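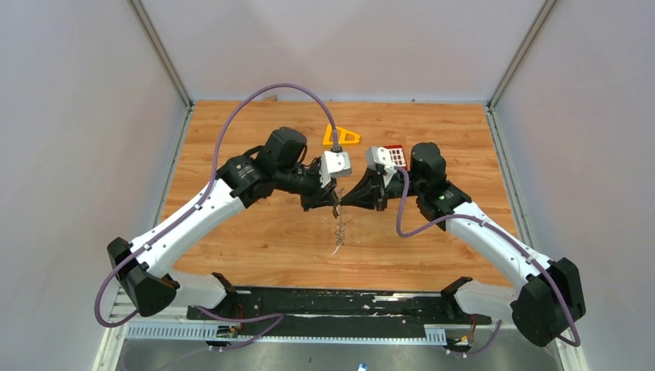
*Thin silvery strand, chain-like, over the butcher block.*

February 14, 2021

Cordage and chain notes, continued from the last notebook (the one with the tea on it).

Finally got a good start on the nettle fiber! The stalks came from the ditch behind the Stuleck yard and have been drying on the rack since the fall. They crush nicely now if you go along with a rolling pin and don't rush it. The woody middle snaps out in little chips and leaves a ribbon of fiber, greenish gray and much softer than I expected. The ones I picked late are better than the ones I picked early, which are full of leaf scars and break at every one.

Spun up a two-ply by hand, thigh-rolled, no wheel. First 15 inches were awful. After that my hands found the rhythm and it got so even that I kept stopping to look at it. Splice new fiber in when the old one is down to half thickness, and never in both plies at the same spot. I had written that in capitals in the old notebook and still did it wrong today, twice.

Hung the sample from the ceiling hook with the sand bucket:

- nettle two-ply, dry: held 14 pounds, went at 15, at a splice
- same batch, soaked overnight: held 29 pounds before I ran out of sand
- Corito jute off the spool: fuzzy and cheerful, stretched a lot, slipped out of the knot before it broke

So wet nettle is a lot stronger than dry nettle. I knew this from reading, but it is really something to watch the bucket just hang there. Want to repeat with three more lengths from the same bundle before I believe the number. Also need a second knot, as the bowline chews into the fiber right where it bends. Maybe wrap the hook with leather first.

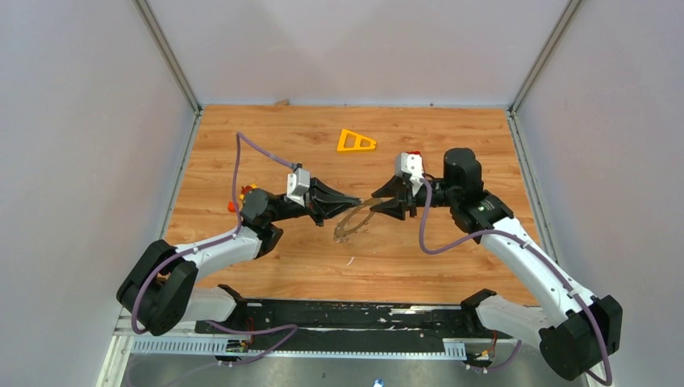
*Loop, tan, thin.*

Closing a loop is still my favorite puzzle. An overhand join is fast but leaves a lump. The long splice is lovely, nearly invisible, and eats so much length that I have to start with almost double. Grog sling method from the Ruangrit booklet sits somewhere in between: taper both ends, marry the plies, roll the whole thing under your palm with a bit of beeswax. Mine looked great for ten minutes and then sprang open. More wax, or more twist going in? Try more twist first.

Chain side of the bench: loop-in-loop again. Wound copper on the 100 mm dowel end by mistake and got hoops fit for a bracelet, so those went in the scrap jar. Rewound on the skinny mandrel, fused the rings, pinched them into long ovals and started threading. It behaves so much like cord! Each link folded through the last, same give, same drape when you let it pool in your hand. I'd like to do a length of each at the same thickness and see which one kinks first.

To do:

- order wax from Clitell (the yellow, the white is too brittle)
- sharpen the scribe
- ret the second nettle bundle in the rain barrel, check for smell daily
- new sand, bigger bucket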